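1/ ok table thread, bc three of you asked. got the top out of the Kuo clearance place in September, carried it up 2 flights with Mpho Botha, never again

2/ pale wood, maple or birch, label was long gone and the guy at the counter shrugged. don't @ me

3/ what sold me was the grain. big wavy bands, then a bit where the lines go all tight and skinny. been staring at it instead of working tbh

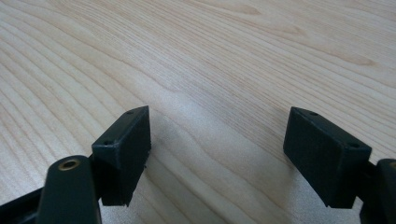

4/ finish. wiped on Grarkero matte oil, thin coats, 12 hrs between. still get a bit of glare off it when the light's low. can live with that

5/ mistake: started sanding ACROSS the grain on the underside. caught it quick but teh scratches are there forever. underside so whatever

6/ legs are the old Sukine ones off my desk. 17 screws in the jar and every one a diffrent length, love that for me

7/ coasters are mandatory from now on. yes you too Mpho

8/ next up is the bench to go with it. same oil, whatever's left in the can. if anyone has a clamp longer than mine pls lend, will pay in soup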